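Home | About Pruvwood | Getting here | Calls | Contact

Call for participants: do painted bars sort any faster?

Pruvwood is looking for 24 people to spend a morning at our Wellidley workroom taking bars out of bins and putting them back. We mean that literally. If it sounds dull, please read to the end before you apply, as we'd sooner lose you now than at half past ten.

The reason for the call is a claim we have heard for years and never quite believed. Suppliers of storage systems like to say that giving parts a colour makes them quicker to find and harder to muddle. It may be so. Most of what we have been shown in support was done with clean parts, in clean trays, by people who already knew what they were looking for. Our colleagues in Posonau ran a version of the test last November and came back very pleased with it. We have read their write-up twice and remain unpersuaded.

So we would like to try it again with bars and bins in the state they get into when people use them. Reds and greens go in together, at whatever angle they land, and the bins are scuffed.
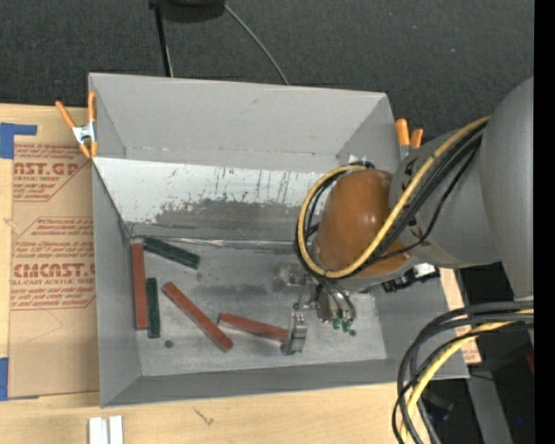

You will stand at a table and work through bins at your own pace, calling out the colour of each bar before you lift it. Halfway through, we change the lighting. You won't be told in which direction. There are 6 rounds with a break after the third, and the whole thing takes from 9.15 until shortly after noon. Please don't try to be quick to impress us. The last group did, and we had to throw out most of a morning.

Who we want

Anyone over 18 who can stand for half an hour at a stretch and lift small objects with either hand. No experience of warehouses or workshops is needed, and we would be glad to have some people with none at all. We are keen to hear from people who have trouble telling red from green, a group the Posonau test left out altogether. Tell us when you apply, as we are keeping places for you.

Who we don't want

Anyone who sells storage. Anyone who took part in Posonau.

What you get

A flat payment for the morning, bus fare from anywhere on the Myklebust line, and tea. You also get a copy of the results, whichever way they come out. We can't promise they will be interesting. If colour makes no difference, the report will say so on the first page, and if it makes a large one we will have to eat our words in the same place.

How to apply

Write to Pruvwood, Box 3637, Wellidley, marking your letter "Bars". A few lines will do. Say which mornings you can't manage and whether you wear glasses for close work. We don't need a CV and won't read one.

Last updated: January

Recent calls
- Do labels help if the writing is small?
- Lids on or lids off: what we found
- 3000 screws, one drawer (closed)
- Listeners wanted for the Myklebust line announcements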